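Plotenden Open Kitchen Day

By Slamet Siregar
Last edited in August
32 shares | 4 comments

The Plotenden Open Kitchen Day is a yearly public demonstration of household robotics in the village of Plotenden. It is organised by Rekent, a small company which makes hand-held gripper tools and the software that learns from them. During the day, visitors can see how ordinary kitchen tasks are recorded by people, and in the second half of the programme they can try the tools themselves. The event is free of charge, but places must be reserved, and the number of visitors is limited to 200.

History

The first edition was held in a meeting room at the Rekent office. The company had put a table there with plastic cups and coloured blocks, and the visitors found this rather dull. In the guest book several people asked why a robot for the home was not shown in a home. For the second edition Rekent moved the demonstration to private kitchens in the village, and it has stayed in this form. The hosts receive a small payment and a cleaning service afterwards.

The partner for the software part was at first Cheetham, a firm for warehouse machines. It left after two editions, when it closed its department for home products. Its place was taken by Flekmont, which still supplies the programs used for checking the recordings.

Programme

The day begins at 9.30 with a short talk in the village hall. After that the visitors walk in small groups to the kitchens. Every kitchen has one task for the whole day, for example folding towels, loading a dish rack or putting away cutlery. A member of the Rekent staff performs the task with a gripper in each hand, and a second person explains the steps and answers questions.

The grippers have two fingers with soft blue pads at the ends. A camera is fixed on each tool and sees what the fingers see, so the recording can later be used to train a robot arm which carries the same kind of fingers. No robot arm is present in the kitchens. This is sometimes a disappointment for children, and the invitation now mentions it clearly.

The cutlery task

The task which most visitors remember is the sorting of cutlery, and it is also the oldest one in the programme. Forks, chopsticks and other small utensils are laid on a low seat covered with a cloth, with a ceramic holder standing behind them. The person must pick up the pieces and put them in the holder. A low seat is used instead of the counter so that people at the back of the group can look over the shoulders of those in front. 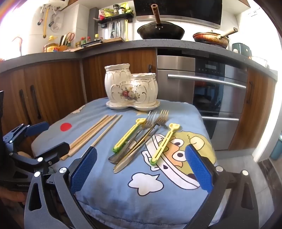
The difficulty of the task lies in the first grasp. Metal handles that cross each other tend to move together, and a thin chopstick can roll away when the finger touches it from the wrong side. Beginners usually close the fingers too early. The staff advise them to go lower than feels natural, until the pads almost press on the cloth, and to close slowly. A patterned cloth is preferred to a plain one, as the software must learn to find a fork also on a busy background.

Rekent asks for 100 good recordings of a task before it is used for training. A recording is thrown away if a piece falls on the floor, but not if it falls back on the cloth - such small mistakes are considered useful when the person corrects them.

Afternoon session

From 14.00 the visitors may use the grippers. Each person gets a short lesson and three attempts. The recordings made by visitors are shown to them on a screen and are kept only if they sign a form. Faces are removed with a tool from Flekmont before anything is stored. People who are left-handed often ask if this makes a difference; with two grippers it makes very little.

Reception

The local reaction is mostly friendly. Some residents complained about parking in the narrow street behind the hall, and since then the visitors are asked to come by bus. Teachers from the nearby technical school bring their pupils and have praised the slow and open way of explaining. A more critical voice came from a regional newsletter, which wrote that the day shows a lot of patient human work and very little automation. Rekent printed this sentence in its next invitation.

See also

Rekent
Flekmont
Plotenden village hall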